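Can a Machine Tidy a Home Yet?
Project report, Halima Tijani and Arvid Wikström
Supervisor: Agnes Grønli

In our project we asked if machines are ready to do small chores at home. We chose one chore only: to pick up light things from a table and put them in a bin. A child can do it, but for a machine it is still difficult.
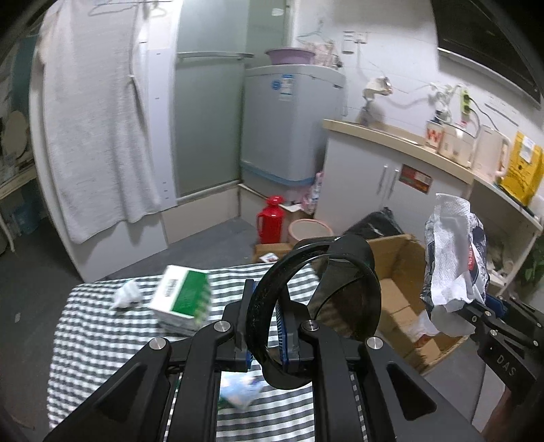
We collected 113 attempts in June. Hard boxes were the easiest. Soft things, like paper and thin bags, were much worse – the fingers closed too early or pushed the thing away. In 30 attempts the object was dropped before the bin, and in 11 it was never touched.

We think that a machine can help with one known task on one known table. A whole kitchen is too much for it today. If we had more time, we would repeat the attempts with a cloth that has no pattern, and also in the evening, when the light is weaker.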